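Opinion

Let the Bathroom Shelf Run Out
By a Sowerby staff columnist
September
Print this article | E-mail to a friend

Most of us own more shampoo than we can use before next summer. I cleared out my bathroom cabinet on a Sunday and found six open bottles of one thing or another, two of them the same lotion. I had bought the second because I could not see the first.

Stores are partly to blame. The drugstore on Skallerance Road runs a deal where you buy two and get the third at half price, and it is hard to walk past. But the deal only saves money if you finish all three. A bottle that goes down the drain three years later was no bargain at any price.

I think we should go back to buying the next one when the last one is nearly gone. My parents did it that way. There was one bar of soap in the dish and one in the closet, and when the closet was empty somebody wrote soap on the list.

People tell me they like to be prepared. That makes sense for medicine, and for anyone who lives a long drive from a store. It makes less sense in Sowerby, where you can buy toothpaste until ten at night.

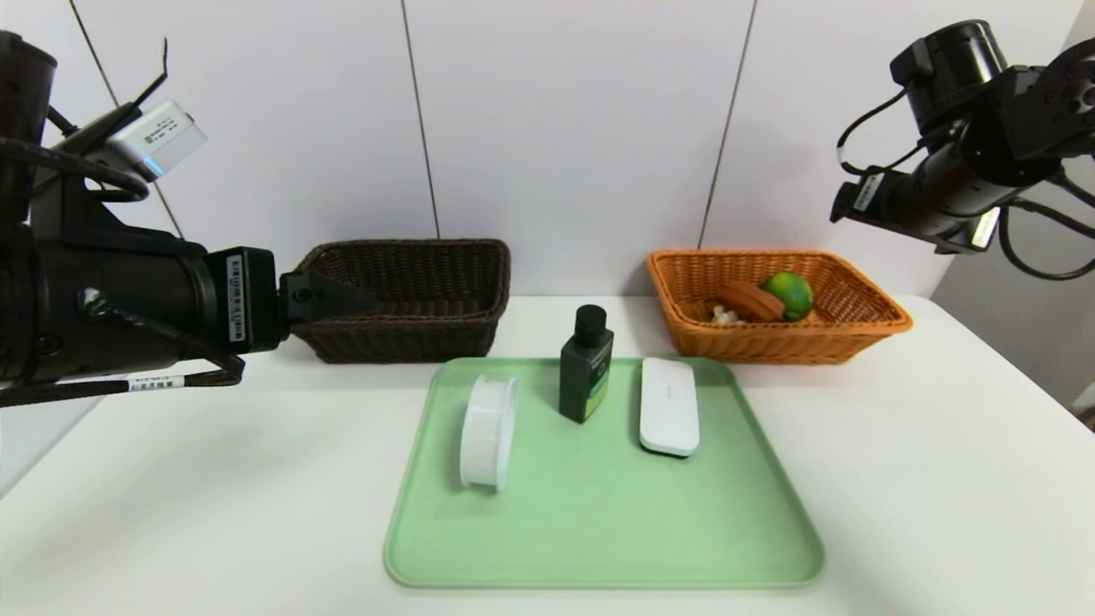 The other argument I hear is variety. Skin changes with the weather, hair changes with age, and one product will not suit everyone in the house. Fair enough. A family of four may need more than a single bottle by the tub. It still does not need a backup for each of them - and it does not need the backup opened.

My own rule now is that nothing new gets opened until something old is empty. I have kept to it since spring, apart from one hand cream. The cabinet door closes again, and I am still working on the lotion.

Contact the opinion desk | Copyright Gruletti Media | Back to top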